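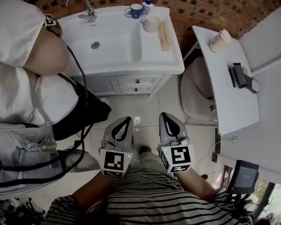

Both hand-held grippers with their marker cubes, in front of the bathroom vanity.

Minutes of the monthly project meeting, Zunirard household manipulation study
Sunday, October 8, 2023

Attending: the data group, the learning group, and our two guests from Karnex, who joined by phone for the first half and were very patient with our speakerphone.

1. Opening and previous minutes

The chair welcomed everyone and thanked them for giving up part of a weekend, and also thanked whoever brought the plum cake. The August minutes were accepted with one correction: the sentence about gripper calibration should read "before each session" and not "before each week." With that fixed, we moved on.

2. Bathroom demonstrations

The data group reported that 520 bathroom demonstrations have now been through the checking step, and that 400 of them are good enough to train on. There was a happy murmur at this, as the kitchen set took us most of the spring to get to the same place. Most of the rejected ones failed for the same reason, namely that one marker cube was lost from view while the person reached low or turned a wrist over. The learning group asked whether these could be saved by filling in the missing stretch of motion from the other sensors. The data group thinks that short gaps can be filled and long ones should be dropped, and will bring a suggested cutoff to the next meeting.

We had a long and friendly discussion about glare. Pale floor tile can throw a bright reflection, and the tracker sometimes loses its confidence when a cube passes in front of one. It was agreed to note the lighting at the start of every session (overhead lamp on or off, door open or closed) so that we can compare later and stop guessing.

3. First training result

The learning group showed the comparison everyone had been waiting for. The policy trained on kitchen data alone was set against the one trained on kitchen and bathroom data together, using the small-object tasks around the sink. The mixed policy did clearly better at picking up cups and bottles from a narrow ledge, and a bit worse at opening drawers with round knobs. Nobody had a firm explanation for the drawers. One view is that the kitchen set is full of bar handles and the policy has learned to look for those. Another is that people stand closer to the furniture in a small bathroom, so the approach angles are steeper.

Our Karnex guests asked how the two policies were matched for training time. They were matched on steps and not on hours, and it was agreed that the write-up must say so plainly. They also suggested a third run using bathroom data only, which we all thought was a very good idea and were a little embarrassed not to have done already.

4. Equipment

The Ondent finger pads are holding up well, and the group is pleased with the curved shape for handles and cup rims. Cable routing came up again, as it does every time. Some wearers prefer the cables looped over the top of the grippers and others find that they tug on the wrist. We will leave this to each wearer for now, so long as no cable crosses a marker face.

5. Next steps

Data group: reach 600 checked demonstrations, with extra attention to drawers and round knobs. Write up the gap-filling cutoff.
Learning group: bathroom-only run, same number of steps. Repeat the drawer tests with the Peixoto test cabinet, which has both kinds of handle.
Everyone: comments on the draft methods section, please, even if only a line or two.

6. Any other business

The shared calendar still shows the old room for our reading hour. It will be corrected. The meeting closed a little later than planned, and the next one will be set by email.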